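Gallness College
Department of Food and Domestic Studies
Course handout, Unit 4: Small Foods, Soft Surfaces
Issued 01/09/2022

Purpose of this unit

Unit 4 concerns foods that are eaten by hand and served away from a table: on a tray, on a picnic cloth, on a blanket over a bed. Students will be asked to lay out a small selection of such foods, to handle each piece without damage, and to clear the surface afterward. The unit carries 40 marks, of which half are given for the written record.

Foods and their behavior

Dried and semi-dried fruits, such as dates, have a wrinkled skin and a high sugar content. They hold their shape when lifted gently, but syrup may collect on the underside and will transfer to cloth. Cooked root vegetables behave differently. A slice of purple sweet potato is firm at the skin and tender at the cut face, and a thick slice will stand on its end while a thin one tends to lean. Small whole fruits with a smooth skin are clean to handle but roll easily, particularly on a surface that gives under weight.

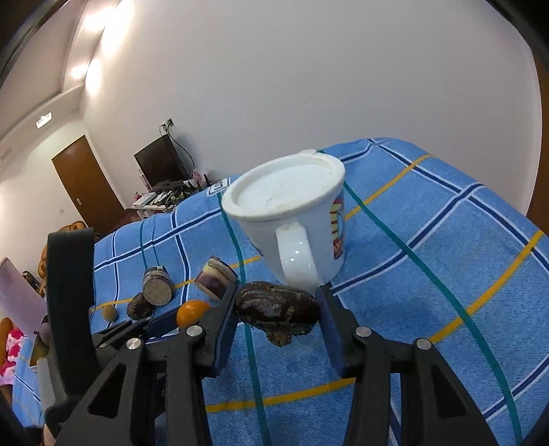
Soft surfaces also affect the dishes placed on them. A ceramic mug set upright on a blanket is easily tipped by a movement nearby. When it is not in use, it should be placed upside down with the handle turned to where it can be reached. Mugs should not be filled until all of the food has been set out.

Students should note that a patterned cloth, such as a plaid, can make small dark foods difficult to find at clearing time. Work from one side to the other and check the folds – dates in particular are often missed.

Procedure for the practical session

1. Spread the blanket and smooth it toward the edges.
2. Place the mug first, then the sliced vegetables, then the whole fruits.
3. Lift sticky items last, using light and even pressure on two sides. Do not pinch the ends.
4. Return each piece to the serving plate and record any marks left on the cloth.
5. Treat sugar stains with cool water before laundering.

Portions are limited to 200 grams of food per student. Blankets are drawn from the Vanerholm store and must be signed for.

Written record

The record should state what was laid out, in what order, and the condition of each item after handling. Drawings are welcome but do not replace the written account. Late records will be accepted only with the approval of the department office.

Related handouts
Unit 3: Trays and Carrying
Unit 5: Washing and Storing Ceramics
Fastow Reading List: Fruits and Root Vegetables
Care of Household Textiles

Contact the department office | © Gallness College | Back to top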